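Set-Up Guides > Planning and Buying
9 min read

Section 2: Working out what to buy before you buy it

I wrote this section after the first one, and I wish I'd done it the other way around, so please read it before you order anything. It covers planning and budgeting for a two-arm robot for tabletop work: picking things up, putting things away, opening drawers. If you already own the arms, skip to step 6 and start there.

I'll use my own project as we go. I call it Brernar, and it's a small tidying set-up for a workroom. My total budget was $800 for everything except the arms, which I was leasing, and I very nearly spent most of that on the wrong table.

Before you start, you'll need:

- a tape measure
- a list of the objects you want the robot to handle
- a computer that can run a simulator (mine is Vurnirell, but any of the usual ones will do)
- a spreadsheet, or the back of an envelope

Part A: The paper stage

1. Write down the jobs. Keep each one to a single line, like "move small item from table to drawer." If a job takes you three lines to explain, split it up.

2. Measure your room. Get the height of every surface the arms will work on, plus the depth. Measure the drawers closed and then fully open. I forgot the second part and had to crawl back under there with the tape.

3. Sort your objects by shape. Weight matters too, but shape is what decides your gripper. Thin things that lie flat (pens, rods, handles) go in one group, and lumpy things go in another.

Note: Put your most awkward object at the top of the list. Ask every gripper seller about that one first, and save the easy cube for later.

4. Set a ceiling for spending and hold back 13 percent of it. That's my own number and I won't pretend there's any science in it. On my $800 it came to $104, and cables and clamps ate nearly all of that!

5. Ask for the lead time on every part, in writing. The gripper I wanted from Slaoui had a wait of 30 days, and the mounting plate that went under it had a wait of 80. Guess which one I'd asked about.

Part B: Try it in simulation

You can do this whole part without spending a cent on hardware, and I'd really urge you not to rush it. Two evenings is fine. A week is better.

6. Build your room in the simulator using the measurements from step 2. Surfaces and storage come first, then walls and windows if you plan to use cameras. Don't fuss over making it pretty. My walls have a grainy texture that looks like rough plaster, my window frames are dark red, and neither one matches my real room at all.

7. Load the robot model and stand it where you think it'll go. Check that the seller's model is for the exact version you're being quoted on. Lultard sent me last year's file with this year's price, and the reach was different.

8. Put a few of your objects on the table. Leave some space between them to begin with and crowd them later. Mix your groups from step 3, so you have something lumpy and something long and thin out at the same time.

9. Move both arms through each job by hand, slowly, using the sliders or a controller. Stop halfway and look at it from the robot's side as well as from above. The tilted views are confusing for the first few minutes - stick with it, your eyes do adjust.
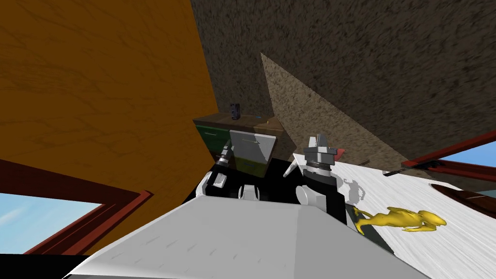

Fig. 2-1. Both arms out in simulation, with the yellow figurine on the white table and the cabinet beyond the left arm.

10. At each stop, write down two things: how much room the gripper has on either side, and what the other arm is doing. I kept two columns in my spreadsheet and labeled them "tight" and "in the way."

11. Now change one thing and run the jobs again. Move the cabinet, or raise the table, or swap the gripper for the cheaper one. One change per run, please. I got impatient and changed three at once, and then had no idea which of them had fixed my drawer problem.

Caution: A simulated grasp is kinder than a real one. Friction settings in particular can make a poor gripper look great. Use this part to check reach, clearance and layout, and ask for a loaner or a return period before you trust it on grip.

Caution: Don't order a table until step 11 is done. Tables are cheap next to arms, so it's tempting to get one early, but sending one back costs plenty.

Part C: Turn it into an order

12. Go back to your list and mark every item as "need now," "need later" or "nice." Be strict. A second set of fingers was "nice" for me, and so was a lighting kit.

13. Get two quotes for everything in the first group. Ask whether each quote includes the mounting hardware, the power supply, the cables and the software license. If the license renews every year, put the second year in your budget too.

14. Add the costs that don't arrive in a box. Mine were shipping, a power strip with enough outlets, and a day off work to put it all together.

15. Order the part with the longest wait first, even if it's the dullest thing on the list.

Note: If your total comes out over the ceiling, cut a job before you cut quality. I dropped everything that used the bottom drawer and saved myself a taller stand.

Once your orders are in, save your simulator file under a new name with the order list next to it. You'll open it again in Section 3, where we mark out the floor and bolt down the base.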